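Section 3. Setting Out the Cornura Play Kitchen

Read this section after the tabletop has been fastened down and checked for level (Section 2). You will need the tabletop, the small box marked Cukard and the bag of play food. No tools are required.

3.1 Before you start

1. Wipe the tabletop with a damp cloth and let it dry. Do not use scouring powder on the white surface.

2. Check the fixing points in the tabletop. They should sit flush. If one stands above the surface, tighten it as described in Section 2 before placing any dishes.

3. Open the Cukard box and take out the plate, bowls and pot. Remove all bags, ties and paper inserts.

4. Wash every dish and every piece of play food in warm soapy water. Rinse and dry by hand.

CAUTION: Packing bags are a suffocation hazard. Throw them away before children come into the room.

CAUTION: The pot is a toy. Do not place it on a real stove or in a real oven.

3.2 Placing the dishes

1. Start with the plate. Set it toward the long edge of the table, far enough in that the rim does not hang over.

2. Put the light blue bowl beside the plate. Leave a hand's width between them.

3. Set the pot on the other side of the table with its handle turned to where the child will stand.

4. Put the strawberry and the banana near the pot.

5. Leave the middle of the table clear until the child has used the set a few times. More pieces can be added later.
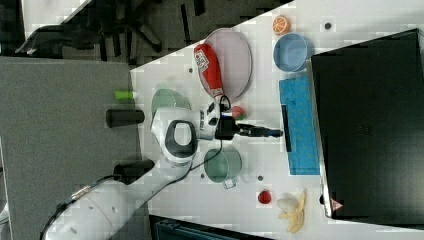
Figure 3-1. Pink plate, light blue bowl, pot and play fruit on the tabletop.

NOTE: Colors vary between production runs. Replacement dishes may not match the originals.

NOTE: The tabletop is rated for 200 pounds when all fasteners are tight. It is not a seat or a step.

3.3 Placing the play food

1. Sort the food into pieces that go on the plate and pieces that go in a bowl or the pot.

2. Lay long pieces on their side. Pieces stood on end tip over when the table is bumped.

3. Keep cut fruit next to a bowl. Younger children usually want to move it in and out, and a short reach makes this easier.

4. Store any piece you are not using in the Brullora bin, with the lid closed.
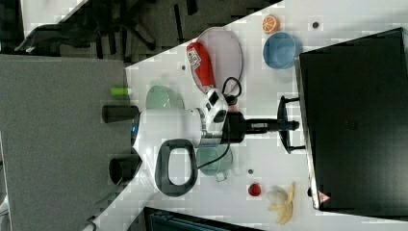
Play food shaped like packaging takes up more room than fruit and is best given a plate to itself. Choose the widest plate in the set and lay the package across it. A red package on the left half of a pink plate still leaves the other half open for a second piece, and the orange slice can go out by the blue bowl. If the package slides, dry the plate and the underside of the piece and try again. Labels are printed and will fade with soaking, so wipe these pieces with a cloth after the first wash.

3.4 Adding the colander

The colander is packed separately in the Fankhauser accessory carton, part number 947. It is the largest dish in the set and should go down last.

1. Hold the colander by both end handles and lower it flat onto the table.

2. Check that it does not rock. If it does, look for a small piece of food caught under the base.

3. Move the pot over if the two touch. The handles should not stick out past the table edge.

4. Run a finger over the drainage holes. Return the colander if you feel a sharp edge.

CAUTION: Do not carry the colander with water in it. It drains at once and makes the floor slippery.
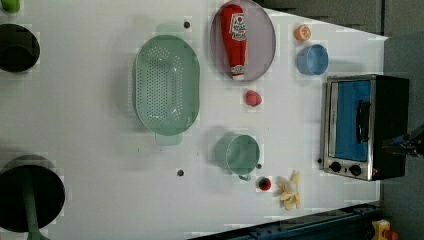
Can the colander go in the dishwasher?
Use the top rack only and turn off heated drying. The colander can warp above 150°F, and a warped base will rock on the table.

3.5 Clearing away

1. Take the food off first, then the bowls and plate, then the pot and colander.

2. Stack the bowls inside the pot. Do not stack anything on the plate.

3. Wipe the tabletop and check that it is dry.

4. Count the pieces against the parts list on page 85. A missing piece can be ordered from Cornura using the number printed beside it.

5. Retighten the table fasteners every 3 months.

Continue to Section 4, Shelf and Hooks.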